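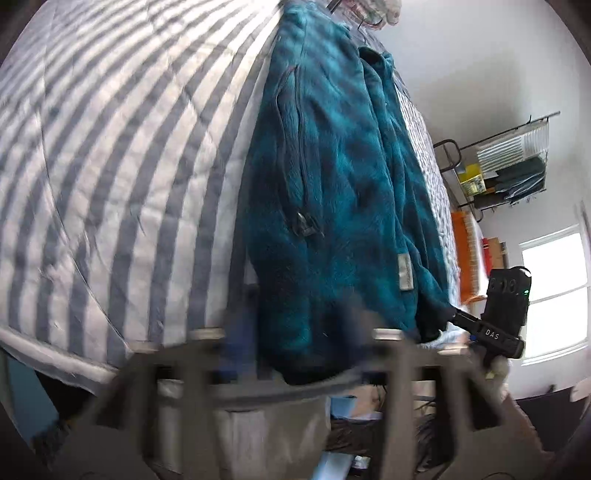
Photo: Hokura field recordings, Lilldale set

Speaker notes – "Getting from hand-held demos to a policy that runs"
Wednesday session, second slot after lunch

Slide 1. Title

Leave the title up while people sit down. Say who the talk is for: people who write the software between a recording and a trained policy. The hardware talk was this morning, so skip the gripper design questions and point people to that recording.

Running time is 40 minutes plus questions. If the clock is past 25 when I get to slide 9, drop slide 10.

Slide 2. The opening picture

Back to the bedroom. This is one view from the camera on the hand-held gripper. Ask the room what the task object is. Most will say the jacket, the teal fleece hanging over the side of the bed. Then ask how a program would know that. The duvet is bigger. The gripper itself takes up the bottom of the view and it is blurred.

Point out three things and move on:
– the fleece has a fuzzy pile, so its outline is soft
– there are dark cables under the bed, and more fabric on the wall rack
– the window on the right is bright

Each of these comes back later. Soft outline is slide 5, the clutter is slide 6, exposure is slide 4.

Slide 3. What the pipeline does

Walk the diagram left to right. Ingest, time sync, pose recovery, quality filter, segment, export. Internally the whole thing is called Mokari. The ingest half was written first and it shows. The export half was rewritten in the spring and is much cleaner.

Say plainly that Mokari does no learning. It takes in raw episodes and puts out episodes a training job can read without special cases. Everything about the policy itself is in the last two slides.

Numbers for this talk: the Lilldale set has 205 episodes, all indoors, all fabric tasks. The images are stored at 60 frames per second. We train on fewer than that, but we keep the full rate for the pose step.

Slide 4. Pose recovery

This is the longest section. Do not rush it.

We need the path of the gripper through the room. The operator's arm provides no joint readings, so the path has to come from the camera and the inertial sensor. We run visual-inertial tracking forward through the episode, then backward, and compare. If the two paths disagree by more than 2 centimeters at any point, the episode goes to a review list.

Where tracking breaks:

Large plain surfaces. A bedspread with wide stripes gives you long edges and few corners. A tracker can slide along a stripe and report good confidence the whole time. The fix was to spread features over a grid so that no single region of the image supplies most of them. Walls and shelves in the background do a lot of the work.

Bright windows. When a window enters the view, auto exposure pulls everything else down and the fabric goes dark. We lock exposure at the start of an episode now. The older episodes are what they are. For those we run a per-frame brightness correction before feature detection, only for tracking, and leave the training images alone.

The gripper in view. Its own body stays fixed relative to the camera, so every feature on it votes for "the camera is not moving." Mask it. We use one fixed mask for the rigid parts and a second one that follows the finger opening. Forgetting the second mask cost us a week of bad paths. Say this slowly, people write it down.

Deformable things. Cloth moves when you touch it. Any feature on the thing being handled is suspect, but you cannot throw out all fabric, because in a bedroom half the view is fabric. We down-weight features near the fingers once the fingers start to close, and leave the rest in.

Slide 5. Segmenting the object

Show the side-by-side masks. The left one is from the general model we started with. It is fine on hard objects. On pile fabric it flickers along the outline from one frame to the next, and the area of the mask jumps.

We tried smoothing the mask over time. It looked better and trained worse. Our reading is that smoothing delays the outline at the moment of the grasp, where the timing counts most. We went back to raw masks and added a stability score per frame. The training job can read the score or ignore it.

If someone asks about zippers and labels: small features like that are useful as anchors when they can be seen. We do not depend on them. Cloth folds over and they are gone.

Slide 6. Clutter

The short version is that we leave it in. Early on we asked people to tidy up before recording. The policies that came out of those episodes reached for cables, bags and anything else dark and soft as soon as they met a normal room.

Clutter stays, but the quality filter flags an episode if a second object of the same class as the target is in view at the start. A jacket on the bed and some folded fabric on the rack is a good example of a case where the class labels matter. Call them all "cloth" and the flag goes up on nearly everything. We split it into garment, bedding and other, and the review list got short enough for one person to handle before lunch.

Slide 7. Time sync

Keep this short. Camera and finger opening come in on separate clocks. We align them by looking for the open-close gesture at the start of every episode. Two of those gestures, a second apart, are enough. If the gesture is missing, the episode is rejected at ingest. There is no manual override. We had one, and it got used.

Slide 8. The viewer

Live demo if the network holds, otherwise the recorded clip. Open one episode, scrub to the grasp, turn on the path overlay, turn on the mask overlay. Show the keyboard shortcut for sending an episode to review. The viewer is called Rostami in the menus.

Do not open the settings page on stage.

Slide 9. From path to robot commands

The recorded path belongs to a hand. The arm has limits a hand does not. For each episode we solve for a base position from which the arm can follow the path, then check joint speed. Bedside tasks fail this check more than table tasks do. The reach is low and the bed takes up the place where the base would like to be.

Episodes that fail are still exported. They carry a flag, and the training job can use their images for the perception part and skip their actions.

The controller runs the policy output in short chunks and blends each chunk into the next. With fabric we had to shorten the chunks. A long one keeps pulling after the cloth has slipped out of the fingers.

Slide 10. What we would change (optional)

Lock exposure from day one. Write the finger mask before the first recording. Store calibration inside the episode file and not in a folder next to it. Decide the class names with the people who will train on them.

Slide 11. Close

Put the repository link up. Say the export format is stable and the ingest format is not. Take questions.

Likely questions:

Does it work outdoors? Not tested.

Why not put markers in the room? We used them at first. They help the pose and they end up in the training images.

How long does one episode take to process? Depends on the length. The backward pass doubles the tracking cost and we think it is worth paying.

Can the masks be regenerated with a newer model? Yes, the segment step can be run alone. Keep the old ones until the new ones have been reviewed.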